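Kitchen goods seller Javico says its new subscription plan will save households money on the things they replace most often. The small print suggests the savings may be hard to find.

The plan, called Numus, starts in July at 50 dollars a year. Members get 2 percent off a list of 406 everyday items, from dish racks and sponges to storage jars, along with free shipping on larger orders.

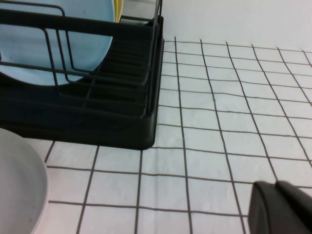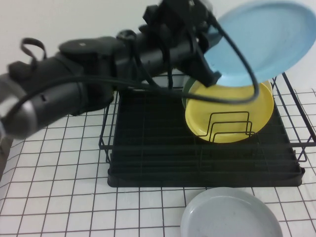

At that rate, a shopper would have to spend 2,500 dollars in a year before the discount covered the fee. Javico's own survey of past customers, released with the launch, put typical yearly spending on home and kitchen goods at 1,959 dollars, and that figure covers purchases from every store, including places where Numus is no use at all.

The company says the math leaves out shipping, which it calls "the real value of the plan." It would not say how large an order has to be to qualify, only that the amount "may change with demand." It also declined to say whether list prices will be held steady after the launch.

Shoppers in Danska, where the plan was tested this spring, have reason to ask. Reddy, a price tracking site, compared the store's listings there before and during the trial and found that many covered items had gone up by more than the member discount. Javico said the increases reflected supplier costs and had nothing to do with the trial.

Memberships renew on their own each year unless canceled, and the fee is not refunded once a member has placed an order. The company has not released sign-up numbers from Danska, though it describes the response as "very strong."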